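Lutden closes its second lending window with most of the money unspent

November 14, 2023 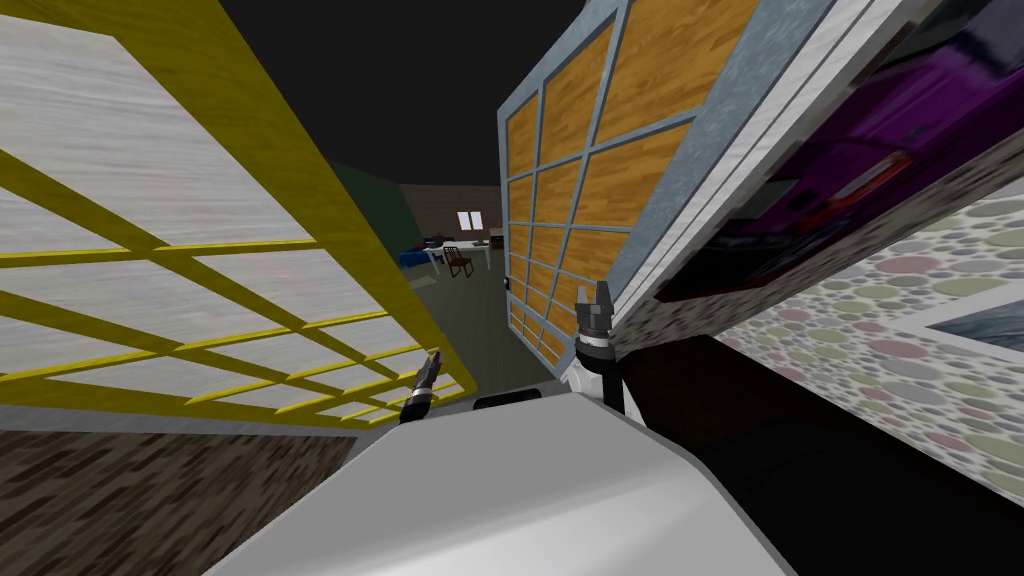

Radomír Polák has spent most of the past month reading loan files from district clinics. He runs the health lending desk at Pennington, the firm that administers the Lutden facility, a credit line set up to help rural health providers buy medicines in bulk before the rainy season. The second window closed in October. Fewer applicants qualified than the desk had planned for, and Polák does not think demand was the problem.

"The clinics need the stock and they know what it costs," he said. "What they don't have is a set of accounts that matches the form. The form asks for audited statements. A clinic with two nurses and a storeroom does not have audited statements."

Under the current rules, a provider can borrow against confirmed payments from its regional health authority. The authority signs a letter, the letter goes to Pennington, and the funds are released to the supplier. The clinic never handles the cash. Polák said the structure works well when the letter arrives and badly when it does not. Of 400 applications received in the second window, the largest group to fail did so at this step.

"A regional office has one person who can sign. If that person is traveling, the file waits. We had complete files that missed the deadline by days."

The supplier side has its own limits. Iserero, the main wholesaler in the program, quotes prices that hold for three weeks. Approval often takes longer, and when the quote expires the clinic has to ask for a new one, which restarts part of the credit check. Polák called this a design fault and said it was his to fix.

"We copied the procedure from equipment loans. A generator costs the same in three weeks – near enough. Antimalarials in the high season do not."

He wants the third window to treat orders below $2000 separately. These would need only a confirmed payment history and a fixed-price quote, with no audit. Larger orders would stay under the existing rules. The funders have the proposal and have asked for an estimate of expected losses, which his desk is still preparing.

Asked whether lighter checks would bring more defaults, Polák said the repayment record so far gave him little to go on. The first window has been repaid in full except for 2 loans, both delayed by a late transfer from the authority. "I would not call that a default. I would also not build a model on it."

Currency is the other open question. The loans are made in dollars and the clinics are paid in local money. In the first window, the exchange risk sat with the borrower. In the second it was shared through a reserve managed by Flekiven, a small guarantee fund, and Polák expects that arrangement to continue with a higher fee.

"Someone pays for the risk. At the moment the fee is set once for the whole window. I would prefer to set it by quarter, but that means more paperwork for the clinics, and we are back to the form."

The unspent balance will carry over. Polák said no opening date for the third window will be announced until the signing procedure at the regional offices has been changed to allow a deputy to act.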